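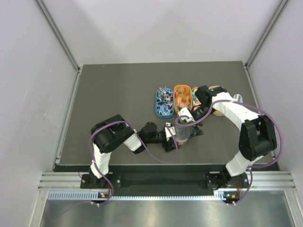
Figure 1. Both arms at the clear container, with the row of trays behind it.

Two-Arm Sorting Cell: What We Bought, What We Skipped, and What Comes Next

Project report, Garkia Technical College

1. Why we wrote a spending report

Our group took over the Ritska cell in September, and we had a great time with it! We also learned that half the work on a robot project happens in a spreadsheet (ours has 9 tabs, and we are fond of every one). Next year's group will have $500 to spend, the same as we did, so this report is mainly for them.

2. Where the money went

The arms and the enclosure were already paid for by the department. Our budget covered everything the arms touch and everything that wears out. Trays and containers came to $140, spare gripper fingers to $165, and cables, ties and connectors to $85. That left $110, and we spent $60 of it on shipping, which hurt. Nedelcu, our parts supplier, charges per box, and we ordered in four boxes when two would have done the job. Please make one big list before you order anything!

The trays were our favorite purchase. We picked rounded ones in different colors, so a person loading the cell can be told "the blue one" or "the orange one" and get it right the first time. The clear container lets us check from outside whether anything is left in it. With both grippers working on the same container, the fingers need to match, so buy them in pairs.

3. Cables

Leave slack. The purple cables run along the outside of the arms and have to follow every bend, and our first set was too short for the wrist to turn all the way. The longer set cost $4 more per arm and we should have started there.

4. Plan for next year

We have $50 left to carry over. Our wish list, in order:

A second set of trays, so one can be filled while the other is in use
Two more pairs of gripper fingers
Covers for the circuit boards below the arm bases
A trip to the Grarncombe lab to see how they store their spares

The spreadsheet is in the shared folder, with prices and part numbers on tab 2.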